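**Ticket 145 – Basket task: policy trained on hand-held gripper demos misses the handle**

Opened: July 23, 2018
Project: Horau
Site: Kosdale lab
Status: open

**Problem**

The policy trained on the April demonstrations closes short of the basket handle. It failed this way in 6 of 7 rollouts. The same training code works on the Tadska block set, so I don't suspect the network.

**Checked so far**

1. Replayed the recorded widths against the commanded widths. They match.
2. Re-ran the time sync between the head view and both grippers. The left stream lagged by 2 samples in the old demos. Fixed in the loader, retrained, same miss.
3. Went back to the recording table to look at the start pose. Basket at the back left, empty, both grippers open, left one pointing right and right one pointing left.

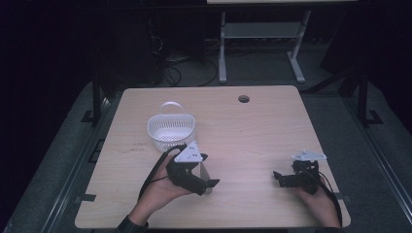 4. Compared start poses across the April set. The basket is nearly always put down with its handle running front to back, so the policy has seen very little variation in handle angle. In the rollouts the handle was turned, and the miss grows with the angle.
5. Trained again with the Ofori augmentation (random yaw on the basket crop). The miss got smaller but is still there.

**Next**

- Record a new set with the handle turned before each demo. Leave the table where it is.
- Keep the old set for comparison – do not merge the two until the first result is in.
- Log handle angle as its own field.

Leaving this open until the new set is trained.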